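Pushing blocks around with a rod: how many demos before the policy stops embarrassing me?

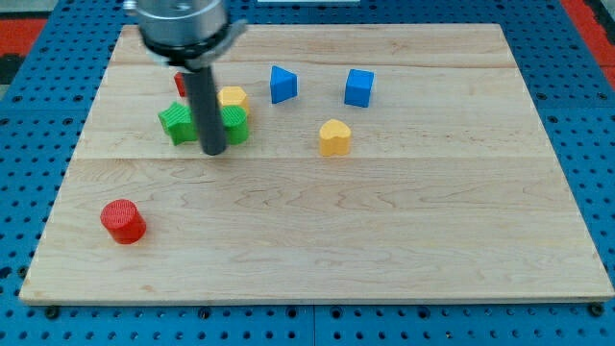 Does mixing corrective demonstrations in with clean ones really help a pushing policy, or does it just make the dataset bigger?

It helps, provided the corrections start from states the policy gets itself into. Extra clean demos mostly teach it more about the part it could already do.

Posted by Tadeo Cisternas

That's the short version of a long argument in our lab, and I'd like outside opinions before the argument has another birthday. The method is plain behavior cloning on language-labeled pushes: "move the red cylinder to the yellow heart," that sort of thing. We trained one policy on clean teleoperated pushes only. Then we let it run, took over whenever it got stuck, and trained a second policy on the same number of episodes with those takeovers swapped in for a share of the clean ones.

Out of 18 held-out instructions, the clean-only policy finished 6 and the mixed one finished 15. I was delighted until Friday, when a labmate asked whether I had simply gotten better at driving the arm by the time I recorded the corrections. I have been less delighted since. How do people separate those two things without recording everything over again?

Intan Nasution

You do have to record something over again, sorry. The cheap way is to collect a fresh batch of clean demos now, with your improved hands, the same size as the correction batch. Swap that in instead and retrain. If the new policy lands near 6, your labmate owes you lunch. If it lands near 15, you have a paper about practice.

Two other things I'd check. Run at least three training seeds per dataset, because with 18 instructions a single lucky run can look like a finding. And trim the start of each takeover. We left in the seconds where the policy was dithering before the human stepped in, and the trained model learned to dither beautifully. Cutting those got rid of most of it.

Also report results by type of failure. In our runs the corrections did nearly all their good where the rod had slipped around the side of a block and kept pushing at nothing – the arm learned to back off and come in again. Separating two blocks that were touching barely improved. An average hides that, and somebody reviewing it will ask.

hudell_fan

we had the same problem and switched to a bigger network. didn't fix it but training takes longer so you get more coffee

Sandham

Agree with Intan on the control batch. I'd add that you should shuffle the order in which you evaluate the policies. We used to test the old one in the morning and the new one after lunch, and the afternoon one kept winning. Then we ran the same checkpoint in both slots and the afternoon one won again – resets had been getting tidier through the day. Alternate them, and have somebody else do the resets if you can find somebody who will.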